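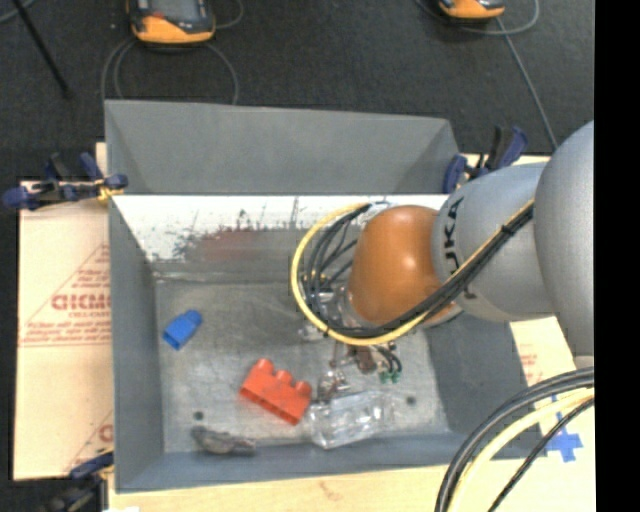 A reader wrote in last month to say that her big sorting bin had become the ugliest thing in the house and the one she would least like to lose, and could we please write more about looking after it. Yes! Gladly. We have pulled together the things people ask most often at Nillodus, our tidying and sorting group at Chauhan Yard, and put the bin questions first because they are our favourites.

What do you mean by a sorting bin?

Any wide, open box that you put mixed things into while you decide where they live. It has no lid. It isn't storage, it's a stopping place. You tip the drawer in, you pick things out one at a time, and when the floor of the bin is clear you've finished. We love a good rectangular one with plenty of floor, as you can see everything in one go and nothing hides underneath anything else.

How big should it be?

Bigger than you think, up to the point where you can't reach the far corners without leaning on the rim. Measure your table first. A bin that hangs over the edge will end up on the floor, and then so will you. If you only have a small table, go for a washing-up bowl and do half a drawer.

Does the colour matter?

More than we expected when we started. Grey is lovely to work in. Most household bits stand out against it, whereas a white bin swallows paper and a black one swallows cables and screws. The grey one at the top of the page has a bright white band inside too, and we do like a bit of contrast.

Mine is scratched and stained. Do I need a new one?

Please don't buy one for that! Dark scratches, pale scuffs, a worn patch where the finish has gone – all of that is just what a bin looks like when it gets used. The one pictured has plenty of them. Run your hand over the inside now and then (slowly) and feel for anything sharp. A crack or a lifted edge is a good reason to stop using it for clothes or soft toys. A mark you can only see is no reason at all.

How do I clean it?

Empty it, turn it upside down over some newspaper and give the base a good thump. You'd be amazed at the grit. Then wipe it out with warm soapy water, rinse, and leave it on its side to dry. For sticky patches from old labels or tape, a little cooking oil on kitchen paper, left for ten minutes, then soap again. We use Juvix on the really stubborn marks, the 750 ml bottle, and it has lasted our group since October. Test it in a corner first and keep the window open.

There's a reddish smear that won't come off. Any ideas?

It depends what made it, and bins rarely tell. Felt pen often gives in to a little rubbing alcohol on cotton wool. Tomato stains on plastic fade if you leave the bin in strong daylight for an afternoon or two. Rust from an old tin wants lemon juice and patience. Crayon comes away with warm water and a soft cloth. If you've tried all four and it's still there, it's part of the family.

How many things should I put in at once?

Start small. We tell new members to put a handful in and no more, just to get the feel of picking something up, naming it and putting it down in the right place. People rush in with the whole kitchen drawer and get stuck by the second potato peeler. Once you have your rhythm you can go much bigger. Our record for one session is 400 items out of a single loft box, most of them curtain hooks, and it was one of the happiest mornings we have had.

What's the best way to tackle clear or see-through things?

Ah, the great vanishers. Clear bottles, lids, little packets, sticky tape, the stopper from a decanter. They are very easy to miss, particularly under a ceiling light. Take them out first, before your eyes get tired, and try a lamp off to one side so you get a glint. Tilting the bin a little works too – anything loose slides and gives itself away. Give clear things their own pile until the end, as it's surprising how often a lid turns up ten minutes after the pot.

Do I sort by room or by type?

Both work. By type is quicker if you live with other people, because then you aren't guessing whose it is. By room is better after a move. Choose before you start and stick to it for that session. Changing halfway through is how you end up with a pile called "other" that is larger than all the rest.

What do I do with the pile called "other"?

Put it back in the bin and go again! Really. The second time round things look different, and half of it usually finds a home. Whatever is left after 3 goes can sit in a labelled bag until spring. We write the month on the bag and nothing else.

Can children join in?

They're brilliant at it, far better than most of us at spotting a matching pair. Take out anything sharp, any batteries and anything small enough to swallow before they begin, and stay with them. Ours like a timer. They also like being allowed to keep one thing.

My back aches after half an hour. Am I doing it wrong?

Your table is probably too low. Try raising the bin on a couple of sturdy books or an upturned crate, so the rim comes to about elbow height when you're standing up, and check that it doesn't wobble. If you prefer to sit, tip the near side down slightly with a folded towel under the far end. Tea breaks are compulsory at our sessions and we think they should be at yours.

Should I line the bin?

For craft bits and cutlery, a liner is lovely. It cuts down the clatter and small things stop skating about. Batano mats are what we have at the Yard, cut to size with kitchen scissors. An old tea towel does nearly as well. For anything muddy, skip the liner and just wash the bin.

Can I borrow one?

You can. We have 23 bins to lend, mostly grey, all of them well used. Come to the side door at Chauhan Yard between ten in the morning and noon on a session day and sign one out in the book. There's no charge and no deposit. Please bring it back empty, and give it a wipe if you can. In January they go very fast, so come early if you have a Christmas cupboard to face.

Do you take donated bins?

Yes please, as long as they stack and have no cracks. Scuffs are welcome. We can't take ones that have held paint, oil or garden chemicals.

I've got a question that isn't here.

Send it in through the contact page. We read everything, we answer most things within a fortnight, and if it's about cables we'll probably answer the same evening. The next batch of answers will cover button tins, the drawer under the oven and what to do with keys that fit nothing.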